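Studying for a certificate at my age

17/03/2022

I passed. I am now, on paper, a person who understands networks, which will surprise anyone who has watched me try to get our printer to talk to the upstairs laptop.

The course was the evening one from Evier, and I signed up in February after two glasses of wine and a performance review. The exam fee was 281 dollars, nonrefundable, a word I read several times.
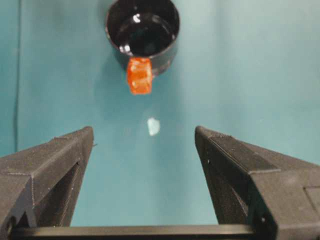 The first unit was subnetting. I did it at the kitchen table with a pencil, like a medieval monk, and got the same wrong answer for a week. I'd been borrowing a bit from the wrong side of the mask. Once Loredana Negri drew it on an envelope for me it took ten minutes – I still have the envelope.

After that came the practice tests, which are written by people who hate you. Forty questions at a sitting, and every one has two answers that are both right, one of them more right than the other. I complained about this in the study group. 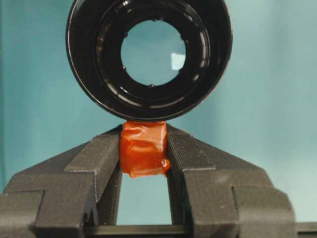
Gaetano Palumbo wrote back that I should stop doing whole tests and just redo the ones I got wrong, out loud, until I was sick of my own voice. He'd failed his first try by a hair and that was how he got through the second.

So I did that, mostly in the car. I can now recite port numbers at red lights.
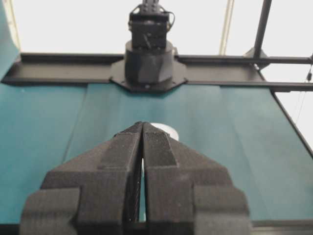 The exam itself was dull. I finished early, went back and changed one answer, then changed it back. Work has said congratulations and given me the ticket queue for the Atunetti office, where the first ticket is about a printer.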